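Measuring and Mixing at the Kitchen Worktop
Household Guidance, Caldeira Residents' Information Service
Revised 22 August 2018

The following advice is intended for households that prepare batters, stocks, diluted cleaning solutions or plant feed at home. It should be read together with the general guidance on kitchen storage, which will be reissued in September.

Preparing the surface

Measuring should be carried out on a flat, level surface that has been cleared of everything not needed for the task. A pale worktop or table is preferable where one is available, as spills and crumbs are easier to find on it. Wipe the surface with a damp cloth, then with a dry one, and allow a minute before setting anything down. Small specks left behind tend to be picked up on the base of a jug and carried elsewhere.

Vessels should be washed and dried before use. Residents are asked to keep separate containers for food and for household chemicals, and to label the latter clearly on the lid as well as the side.
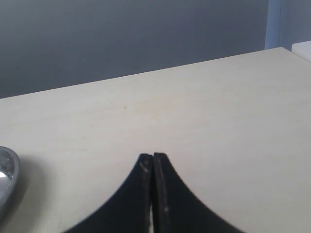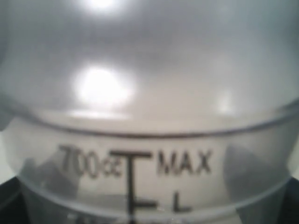

Accuracy depends chiefly on how the scale is read. Place the vessel on the table, wait for the liquid to settle, and lower the head until the eye is level with the line required; reading from above or at a slant gives a false result. Older recipes are usually written in millilitres or fluid ounces, whereas a container may carry its scale in cc, as with the 700cc marking on the frosted plastic vessel. One cc is equal to one millilitre and no conversion is needed. Where the plastic is cloudy, the level of a clear liquid can be hard to make out, and it is advisable to turn the vessel away from strong overhead light, as glare on a curved wall may hide it altogether.

Care of plastic containers

Plastic that has become cloudy through repeated washing may still be used, provided that it is sound and the markings remain legible. Abrasive pads should be avoided – they scratch the surface and wear away printed figures. Greasy residue is best removed with warm water and washing-up liquid, left to stand for 30 minutes and then rinsed. Very hot liquids should be poured only into vessels marked as suitable for them.

To check an old container, place it on a kitchen scale, set the scale to zero and fill with cold water to a chosen line. Each 100 ml of water should weigh very nearly 100 g. A container found to be badly out may be kept for storing pegs or string, but should no longer be used for recipes.

Enquiries about this sheet may be addressed to Bakari Makokha, Household Guidance. Printed copies are held at the Caldeira office and may be collected during opening hours.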